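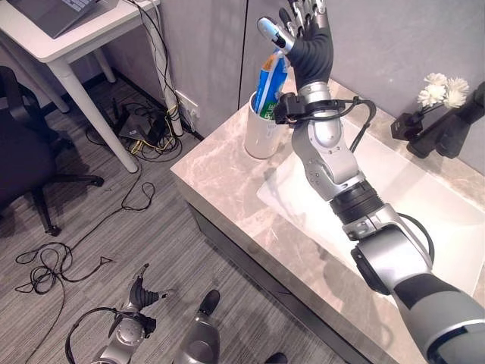
Teleoperation has a reputation for glamour that I can trace entirely to people who have never done it. They imagine a pilot in a headset, commanding a humanoid like something out of a summer movie. What the Skideno team has been doing this month is the bathroom counter. The job on the sheet is called "vanity, small items," and it is every bit as thrilling as it sounds. You move your own hand, the robot's hand follows, and you bring a blue-tipped thumb down toward a blue-and-white tube standing in a white cup with all the care of a person defusing something. Then you do it again, because one good demonstration teaches the robot very little and a pile of them teaches it something.

The pile, for this round, is 1,000. I have been asked to say that we are on schedule. We are on a schedule.

For those who joined the list after November, a quick catch-up. Skideno is our household tasks project, and it has two ways of showing the robot what to do. In the first, an operator takes hold of the arm and walks it through the motion by hand, like teaching a reluctant uncle to waltz. In the second, the operator drives it remotely, wearing gloves. The first is kinder to the operator's nerves. The second gives us better finger data, so naturally the second is the one we do most of.

Anum Rajput runs the operator training and has strong feelings about tubes. A cup is a cup, she says, and a bottle will usually forgive you, but a tube leans whichever way you were hoping it wouldn't. Her rule for new operators is to stop above the object and breathe out before closing the hand. I thought this was a wellness thing until I tried a run without it and my approach came out looking like a man swatting a wasp. The run went in the reject folder, which I am told is a respectable place for a newsletter editor to have work.

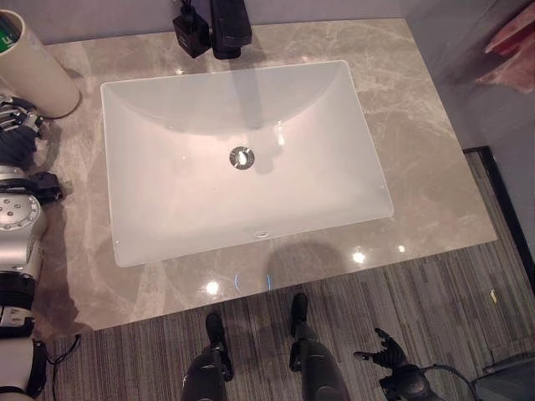
Both hands at the vanity, with the cup at the back left and the sink in between.

Starting positions got a lot of discussion at the last review. Our early demonstrations all began from the same tidy pose, and the policy trained on them did beautifully as long as life began from the same tidy pose. Operators now vary where the robot stands and where the hands start, within limits printed on a card. The card is in its seventh version. Version six contained the phrase "reasonably casual" and was withdrawn after two operators interpreted it in ways that will not be repeated.

Speed is the other argument. New people go too slowly, out of good manners, and the robot learns their hesitations along with everything else. Kourkoulas, our labeling tool, lets the reviewers flag long pauses, and in the first batch they flagged 52 of them. One lasted 42 seconds. The operator says he was thinking. The robot, if we had left that one in, would have learned to think too, in the sense of standing at a sink doing nothing, and I can get that at home for free.
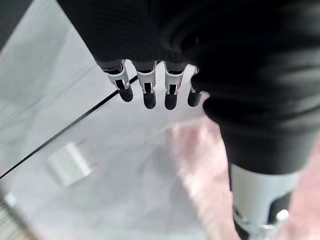
We have also stopped correcting people mid-run. A small fumble followed by a recovery is worth keeping, provided the recovery is a real one, and Anum would like more of them. She would also like it known that fumbling on purpose is obvious and she can tell.

Gokora, the replay viewer, has been updated so the head and wrist views play side by side. If yours drift apart, restart it before filing a ticket. Operator slots for the next round are on the Wadel sign-up page, gloves come in three sizes, and the medium pair is to be returned to the drawer marked medium.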